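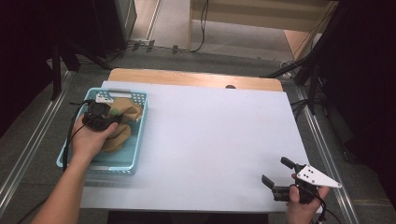
Fig. 1. Cloth in a light blue perforated basket, on a white board.

Display and Curating, Session 3
Tutor: Kastriot Leka

Hanging a mixed group show

This session considers how paintings and prints by several artists may share one room. Students should read the Gosselin catalogue essay beforehand.

Centre line. Choose one height for the middle of every work and keep to it - small prints included.

Sequence. Place the strongest work where it is met second or third, not at the door.

Labels. Artist, title, year, medium, in that order.

Written task: a wall text of 500 words for a show at Sovstead, to be handed in by 31 May 2023. Late work should be sent to Boris Stan.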